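Keeping a Stainless Steel Sink Clean

Print this page | E-mail this page 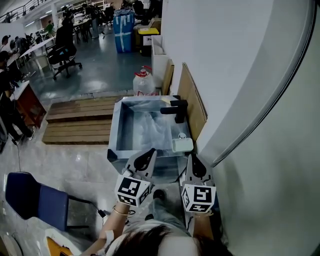

Stainless steel marks easily and cleans easily, so most of the work is in doing a little every day. Rinse the basin after the last dishes, wipe it with a soft cloth and a drop of dish soap, then dry it. Drying is the step people skip, and it is what prevents the white spots. Take everything out before you start. A crumpled plastic bag left lying in the basin traps water under it and will leave a ring by morning. On a brushed-metal sink, always wipe in the direction of the brush lines. Going across them leaves fine scratches that catch the light.

For a weekly cleaning, sprinkle baking soda over the wet metal and rub with a damp sponge. Leave it for a few minutes, then rinse with warm water. Skip steel wool. It sheds tiny bits that rust, and the rust looks like it is coming from the sink.

Hard water spots need something sour. Mix equal parts white vinegar and water, lay a soaked paper towel over the spots and wait ten minutes. Rinse well afterward. Never use vinegar in the same cleaning as bleach – the fumes are dangerous. Bleach is a poor choice for stainless steel anyway, as it can pit the surface.

The raised rim collects grime where it meets the counter. An old toothbrush and soapy water will get most of it. If the caulk is black all the way through, scrubbing won't help and it has to be cut out and replaced. We used a tube of Heltine clear on ours in July and it has stayed white-free and flexible.

Soap dishes should be emptied and washed at the same time as the sink. Soap scum comes off with hot water if you get to it early. Older scum may need the vinegar mix.

For a slow drain, lift out the strainer and clear it by hand first. Then pour in very hot tap water with a good squirt of dish soap. If that does nothing, put a bucket under the trap and unscrew it. Have a flashlight handy, and check the washer before you put it back – a flattened one will drip.

A few drops of mineral oil on a dry cloth will hide light fingerprints. Buff until the cloth comes away clean.

Updated 2023-05-01

Related tips
Getting Labels Off Glass Jars
Cleaning a Faucet Aerator
Which Sponges Scratch?
Removing Old Caulk
Storing Rags Under the Sink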